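Ticket 123 – Small shoe stand rocks, and slides won't stay on top
Product: Fandley bench-style stand, light wooden plank on black metal frame
Status: Solved

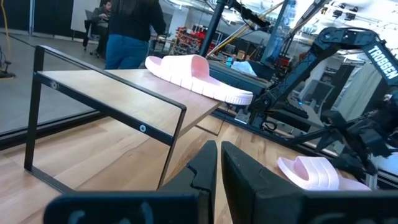

Hi all! I love this little stand and I really want to keep using it, so I'm hoping somebody can help me sort out two things. First, it rocks when I press on one corner of the plank. Second, my slides keep sliding off the top, especially if I set one on its side. They're the chunky kind with a scalloped sole and a wide ribbed strap, light pink, and the strap makes them top-heavy.

What I've tried so far:
Turned the stand end for end. Still rocks.
Moved it to a different table. Still rocks, same corner, so I don't think it's the table.
Put a folded piece of card under the frame. Stops the rocking but looks awful.

Reply from Fandley support, 9:40 a.m.
Thanks for such a clear write-up! If the rock follows the stand from table to table, the frame has probably been tightened a little out of square. Please loosen the round silver bolts half a turn each. Don't take them out. Set the stand on the flattest surface you have, press down on the middle of the plank with your palm, and tighten the bolts a bit at a time, going back and forth between them. Let us know how you get on.

Customer, 11:15 a.m.
Wow, OK, big improvement! I did it on the kitchen counter and the rocking is nearly gone. There's still a tiny click when I push on the left side. The slides still wander, though.

Reply from Fandley support, 1:05 p.m.
Great news on the rocking. For the click, check for a crumb of packing foam between the plank and the metal. It gets squashed in there and you can't always see it. Run a strip of thin card through the gap.
For the slides, lay them flat with the straps up and the heels at the back. On its side a slide only touches the wood in a couple of places, and a small bump will shift it. If you'd like more grip, a strip of clear shelf liner 2 inches wide works nicely on the plank.

Customer, Saturday
It WAS foam! A little gray crumb came out on the second pass and the click went with it. I tightened everything again and the stand sits dead flat now. I had some shelf liner left over from a drawer, so I cut a strip of that too, and the slides have stayed put since yesterday – even with the door banging next to them. So happy with this. Please go ahead and close the ticket, and thank you!

Closed by support. Foam note added to the assembly page.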